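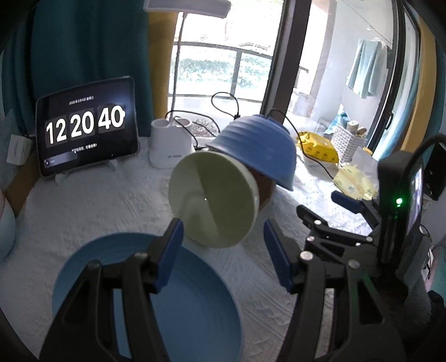

TABLEWARE / MIXED SETS

Bowls and plates sorted on the bed

Seren Jarman keeps a small stock of everyday tableware and goes through it twice a year, usually in February. The kitchen counter is too short for the job, so the pieces go on the bed, where a textured spread gives them some grip and a dropped bowl has a soft landing. The plates and bowls were bought singly and in pairs over several years and do not form a matching set.

The pale green bowl is ceramic and the plainest piece in the group. It goes on its side for inspection, with the inside toward the light, because a low angle shows scratches that a view from above tends to miss. The ribbed blue bowl is stored rim down. Its ridges collect dust between uses and are cleaned with a soft brush. The light blue plate with the concentric rings belongs to the same color group, though it came from a different shop.

The desk lamp has a pen holder in its base and is normally kept on the worktable. The clear dish with the wavy texture and the white cup are listed separately under small items.

Storage is by diameter first and color second. Plates are stacked no more than six high, with a sheet of paper between each — felt was tried and it shed. Bowls nest only where the rims clear each other. Anything with a chip on the rim is taken out of use and moved to the Grastlow shelf in the hall, which holds plant saucers. 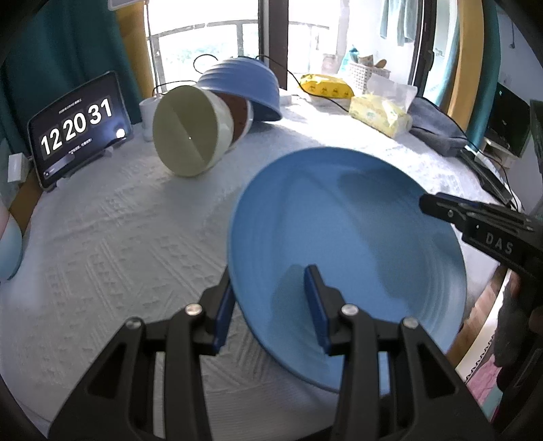 Large blue plate, tilted, with faint ridges on the inner surface. Behind it, the cream bowl on its side, the bowl with the brown-patterned interior and the ribbed blue bowl, upturned.

The brown-patterned bowl has a white rim and is listed with the serving pieces. Shelf labels and the stock list are by Prys Kemeys. Next section: Glasses and jugs, 9 entries.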